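Nernside open day: an afternoon with the folding robots

I went to Nernside in June with low expectations and a free sandwich voucher. The voucher was good. The invitation had promised "a look inside the workshop where tomorrow's household helpers are learning", and I have read enough of those sentences over the years to pack a book for the train home.

The building is an old carpet warehouse behind the bus depot. Brorumik, the company, has the ground floor, and a firm that repairs church organs has the upstairs, so every few minutes a long low note came through the ceiling and everyone pretended not to hear it. Sign-in was on a clipboard. They ran out of visitor badges before I got there and I was given a sticker with Huvine on it, the name of the project, which fell off in the first corridor.

Inese Vītola took our group round. She has run the recording side for a bit over a year and was a good deal less excited than the leaflet, which I took as a hopeful sign. Her first remark was that if we had come to see a robot tidy a bedroom we should adjust ourselves now. What they do at Nernside is collect examples. A person guides two arms through a chore, the cameras record it, the positions of the joints are stored alongside, and that makes one episode. Then they do it again. The episodes go to a second team, who use them to train the system and who were not available to meet us.

The chore in June was clothes. Jerseys, T-shirts, the odd hooded top, laid on a sofa or a padded surface and folded, or at any rate moved in the direction of folded. I asked why they didn't use a table like everyone else and was told that people leave their washing on sofas. Fair enough. Soft furniture gives way when a gripper presses on it, and the operators had to learn to come in at a shallower angle than they would on a hard top.

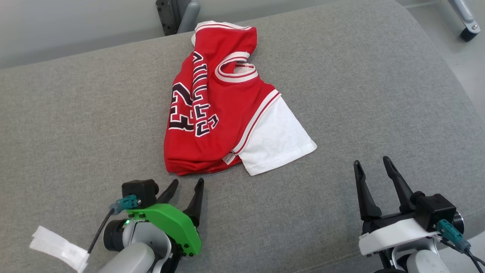

What struck me was how much of the skill belongs to the operator. We watched a young man do a basketball jersey twice. The first go was smooth. On the second he pinched two layers where he wanted one, let go, tried again, lost a sleeve and had to chase it. I asked whether the second one would be thrown away. No, said Vītola, it would be marked as containing a recovery and kept, as long as he finished. I asked who decides what counts as finished. She said there was a written rule, and that it had been rewritten three times since the spring. I would have liked to read it. It was not among the handouts.

The target for the clothes task is 2000 episodes. A whiteboard by the kettle said 800. I asked Aaliyah Lachance, who checks the recordings, how many of the 800 she would stand behind, and she laughed and said she'd rather answer after the next review. She did tell me that an entire morning's work had been lost in May to a clock that was out of step between one camera and the rest, so the pictures and the movements didn't match. I believed her more for having said it.

My main doubt is about variety. I asked how many different garments they had and the answer was 19. They are crumpled by hand before each take, and Vītola pointed out, reasonably, that a shirt dropped a hundred times lands a hundred ways. But it is the same shirt. It has the same weight and the same collar, and it is the same few people dropping it, in the same warehouse light. My own laundry basket contains a fitted sheet, a child's tights and something with a zip that has eaten its own lining. When I said so, the man from Vanags, who had come to talk about supplying them with motors, said you have to start somewhere. People have been saying that to me at open days for a long time.

I also asked what the trained system could do at present without a person guiding it. There was a video. It was speeded up, and it stopped at the point where I most wanted to see the next bit. Vītola said a live run had been planned but the room was needed for recording.

Getting there: the 14 bus stops outside, and the entrance is on the yard side, not the road side where the sign is. There is another open day planned for the autumn. I have put my name down and asked them again for the written rule.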